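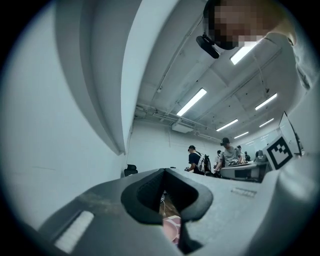

How much clear worktop does a repair bench need? Enough for the item, its removed parts and one tool tray, with a hand's width left over on each side. At the Ralwood workshop that comes to the full depth of the bench and a little over half its length.

By Verna Abernathy
August

Gwendolyn Kincaid has run the benches at Ralwood for 3 years. Her work is mostly small domestic items: lamps, radios, clocks and the occasional sewing machine. She agreed to talk about surfaces, cables and overhead services, subjects on which she has firm opinions.

The worktops are wood, finished with oil. Kincaid considered a laminate and rejected it. "Wood takes a knock and you can sand it out," she said. "Laminate chips at the front edge and then it catches your sleeve." The tops are sanded once a year and oiled twice. A tin of Trutodar oil covers the lot, with a little left for the stool seats.

Cables are the main source of trouble. A thin lead lying loose across a bench will be pulled sooner or later, usually by an elbow. "White ones are easy to see on brown wood, so I don't mind those so much," Kincaid said. "It's the dark brown lamp flex I lose." Her rule is that any lead longer than 20 centimetres is coiled or clipped before the bench is left for the night. Clips are fixed under the front edge at intervals of 200 millimetres.

Cloth is allowed on the bench under polished cases. Kincaid keeps a box of offcuts and prefers a busy print to a plain one for general use, though she changes to plain cotton for clock parts. "A small screw on a flowery cloth is gone," she said. "You learn that in the first week."

The walls are white and the ceiling was painted to match, with the beams left exposed. Pipes and ducts run below it. Kincaid was offered a suspended ceiling by Olivares, the fitting firm, and turned it down. "If a joint weeps I want to see which joint. Put tiles up and you find out when the tile comes down." The cost of the open ceiling is dust, which settles on the pipework and is brushed off before the tops are oiled.

Lighting was the last item settled. Each position has an Eltus lamp on a jointed arm, clamped at the rear. Kincaid asks people to lean over the work and move the lamp to suit, and to put it back afterwards. Compliance is mixed.

The next job is the drawers under the far bench, which stick in damp weather. She intends to plane the runners.

3068 shares | 3 comments

Contact | Copyright Ralwood Workshop | Back to top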